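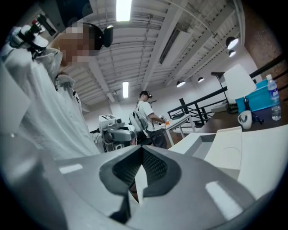
At the small white table in the Fancombe workroom, where everyday handling tasks are set out.

The table is the least remarkable piece of furniture at Fancombe, and the one in greatest demand. Mireille Boutros, who has charge of the room, keeps its height at 65 centimetres and its surface plain, so that small articles may be picked up, turned and put down again without hindrance.

Articles are drawn from a store of up to 100 household goods, most of them supplied by Bitar of Ponelside. Each session begins with 7 of them, chosen the evening before and entered in the room's register. Bright colours are preferred on a white top. Glass has been excluded since April.

"A table should be cleared as carefully as it is laid," Ms Boutros observes. Her written guidance on the subject extends to 19 pages, and a shorter edition is being prepared for the sister room at Foser, which opens to its first users in the autumn.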